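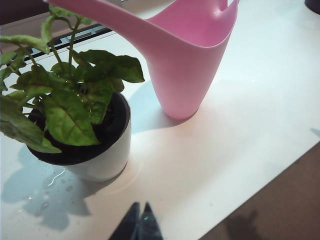
*Houseplant and watering can, white tabletop*

**Softened water on houseplants -- is the bypass tap worth the plumbing?**

**Zulkifli Yusof**

We moved to Prirncombe in August. The water report lists hardness at 19 grains per gallon. The house has a Riden salt softener set to regenerate every 2,000 gallons, and every indoor tap is downstream of it. The only unsoftened line is the hose bib on the north wall, which I shut off for winter.

Some of my houseplants have brown leaf margins and there is a white crust on the soil. I can have a plumber tee off ahead of the softener and run a raw water tap to the laundry sink, or switch the unit to potassium chloride. The plumber's quote covers two hours of labor plus parts. Which one addresses the problem?

**Gounder Road Pete**

Potassium is a plant food so just use that. We did it and the ferns are OK. Costs more per bag though.

**slopdrain**

The softener exchanges calcium and magnesium for sodium. It does not remove dissolved solids, so the total salt load stays close to what it was. At your hardness the sodium going into each pot is high, and it builds up in any pot that is watered lightly and never drains. Potassium chloride swaps the sodium for potassium, which is easier on plants, but the total salt is still there and the crust will still form.

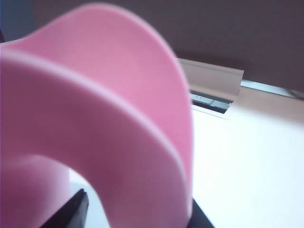
Scale is the other half of it, and a raw water tap at 19 grains will leave plenty. Hard water dries to a chalky film that wipes off with vinegar. Softened water leaves a thinner salt residue that dissolves in plain water. The watering vessel is a convenient place to test. On smooth, matte pink like the close-up, check where one curved layer overlaps the other, as residue collects in a fold before it shows on an open face. Wipe one spot with water and another with vinegar and compare.

My order of work:

- Flush each pot with rainwater or distilled water until it runs freely from the bottom, then empty the saucer.
- Scrape off the crust and top up with fresh mix.
- Install the tee. Put a shutoff on it and label it.

Brovisach makes a saddle valve kit for this. Skip it -- a proper tee costs little more and does not clog.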